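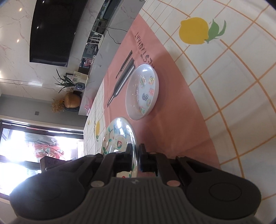
Home | Resident Services | Inspections | Forms | Contact

Filed under: Dining and Kitchens, Checklists

Tableware and Dining Table Inspection Checklist, with Comments

Stustwood Supported Living, Levville
Form 7, revised 15 September 2023

Purpose

This checklist applies to tableware and dining tables in all shared and private dining areas at Stustwood. It covers plates and bowls supplied by the residence as well as decorated pieces brought in by residents. The current tableware register lists 1,268 items across the Lucero and Jendine wings. Personal pieces are recorded on a separate sheet and remain the property of the resident at all times.

Mark each line S (satisfactory), A (action needed) or N/A. Every A must be followed by a comment.

Section 1. Table and cloth

1.1 Table stands level and does not rock when leaned on.
Result: S

1.2 Cloth lies flat, with no folds under plates or bowls.
Result: S
Comment: White cloth in use. Smoothed by hand before the setting was checked.

1.3 Cloth does not hang low enough to catch on a chair, walker or wheelchair.
Result: A
Comment: Overhang on the side nearest the door is too long. Turn the cloth or replace it with the shorter size from the Lucero linen cupboard.

1.4 Cloth is clean and free of crumbs, pins and loose threads.
Result: S

Section 2. Plates

2.1 Rim is free of chips when a gloved finger is run around the full edge.
Result: S

2.2 Glaze is unbroken, with no crazing, pitting or dull patches on the eating surface.
Result: S
Comment: The off-white plate with blue-green lettering and a vine along the rim has a good gloss. Viewed from a low angle near the window, where fine cracks are easier to find.

2.3 Painted decoration is sealed under the glaze. No colour comes away on a damp white cloth.
Result: A
Comment: Wipe test on the same plate showed no colour. However, there is no maker's statement that the paint is suitable for contact with food. Until one is obtained, the plate may be displayed or used for wrapped items only. It is not to be used for hot, oily or acidic food.

2.4 Hand-painted pieces are kept out of the dishwasher and microwave unless marked as suitable.
Result: S
Comment: Kitchen staff have been reminded. Wash by hand in warm water with a soft cloth.

Section 3. Bowls

3.1 Bowl sits steady on a flat surface.
Result: S

3.2 Inside surface is smooth, with no knife or spoon marks through the decoration.
Result: S
Comment: Shallow white bowl with small cartoon-like designs on the inside. Each design was checked separately under the table lamp. Slight wear is to be expected on printed bowls and should be noted at the next visit if it has spread.

3.3 Depth and shape suit the person using the bowl.
Result: A
Comment: Shallow bowls are not suitable for soup or other hot liquids where a resident has reduced grip. Offer a deeper bowl from the Jendine kitchen and keep the shallow bowl for fruit, snacks or dry cereal.

3.4 Water used to rinse or warm bowls does not exceed 60 degrees.
Result: S

Section 4. Placement and storage

4.1 Plates and bowls are set well back from the table edge.
Result: S

4.2 Decorated pieces are stored with a paper or felt divider between them.
Result: A
Comment: Dividers were missing on the upper shelf. Replacements have been requested.

4.3 No more than 7 plates to a stack, and no bowls stacked above shoulder height.
Result: S

4.4 Damaged pieces are wrapped, labelled and removed from the dining area on the same day. Personal pieces are not to be thrown out without the resident's consent.
Result: N/A

Follow-up

Items marked A are to be corrected within 3 working days, with the exception of 2.3, which stays open until written advice on the paint is received. If no advice has been received by January, the plate will be offered back to the resident as a display piece, with a stand supplied by the residence.

Completed forms are kept in the dining services binder at the Levville office. A copy is to be given to any resident whose personal tableware is named in the comments.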